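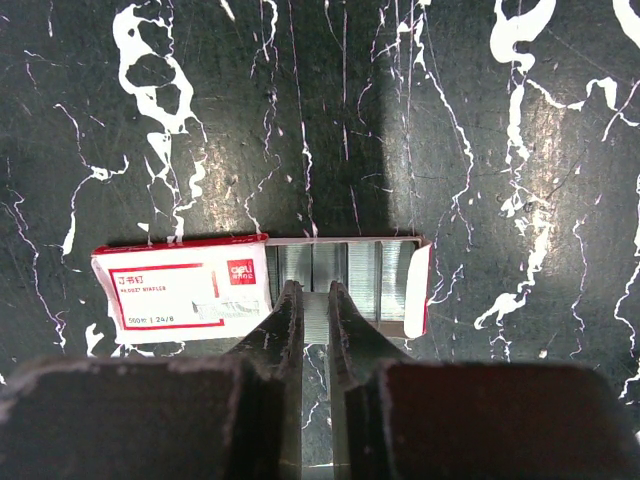
Gripper fingers at a partly opened box of 24/8 staples at Tillenley's mixed-goods packing station.

Tillenley moves basket picking of small goods to robot arms

E-mail this article | Print this article

Office and household supplier Tillenley has switched part of its small-order packing from hand work to two-arm robot stations, the company said in a notice to staff and customers. The change covers loose mixed goods at its Ustell warehouse: boxed staples, small cartons, tubes and other items light enough to be lifted with one hand.

The stations were set up by Lopes, an equipment integrator that already services the conveyors at the site. The order software is supplied by Tretau and was in use before the arms arrived. It now sends each order line to the station as well as to the packer's screen.

Ustell stocks 400 items in the small-goods range. Of these, 163 are cleared for the arms. The rest stay with hand packers until they have passed a handling check, in which an item must be picked up and set down 30 times without a drop or a crushed edge. Items that fail go back on the list with a note on the cause. Sleeved cartons are among the harder cases, according to the notice, as a carton gripped by its tray can leave its sleeve behind. Soft bags and anything with a loose lid are not being tested at present.

Each station has 2 arms fixed to the front of a shared work surface. Goods are set out on the surface and an order is collected in a basket at the back. Cameras are fitted at the grippers and at a fixed point over the bench, and the station compares the two views before it closes on an item. If they disagree, the arm stops and a light comes on at the packer's desk.

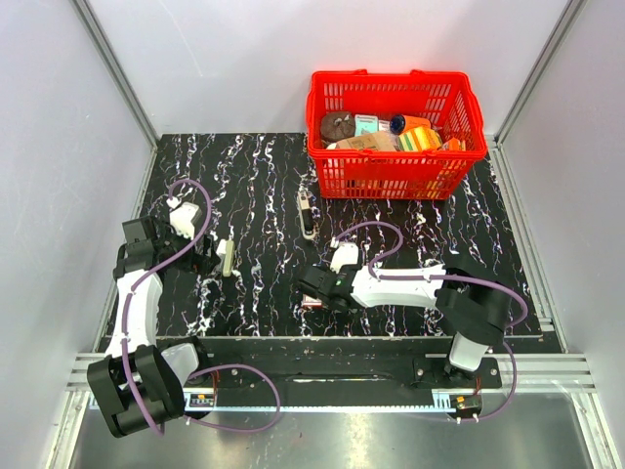

For the packers, the main difference is where the time goes. Under the old arrangement, one person walked the shelves, filled a basket and carried it to the sealing table. Walking and reaching took up most of the shift. Packers on the new arrangement stay within one bay, lay out stock, answer stops and check finished baskets against the order before sealing. The check is still done by eye and by hand, and the packer's initials still go on the slip.

Job titles have been changed from packer to station operator for those who complete the training. Pay grades were reviewed at the same time. Tillenley said operators start one grade above the packing rate, and that no positions at Ustell have been cut as part of the change. Two open positions on the evening shift will not be filled. Temporary hiring ahead of the back-to-school season will be decided in June.

Training runs over four shifts and covers stock layout, clearing a stop, safe reach distances and the restart procedure. Operators are not expected to program the arms. Changes to grip force or finger position are made by Lopes technicians, who are on site during the day shift only. After 6 p.m. an item that stops the arm more than once is removed from the station and packed by hand.

Staff representatives have asked for two changes. The first concerns pace. The screen at each bay shows the number of lines completed per hour, and operators have objected to a figure that falls when the arm stops for reasons outside their control. Tillenley said stops will be logged separately from the next software release. The second concerns standing. Hand packers moved through the building for most of the shift, while operators remain in one place. Floor mats have been fitted and high stools are on order. Rotation between the stations and the remaining hand-packing tables now takes place every two hours.

Large and heavy goods are not affected. Pallet work, returns and all orders containing glass or liquids continue under the existing procedures.

Customers should see no difference in packaging or delivery times. Order cut-off remains 4 p.m. for same-day dispatch. A further group of items is due for the handling check in March, beginning with boxed fasteners and tape.

Contact the newsroom | Copyright, all rights reserved | Back to top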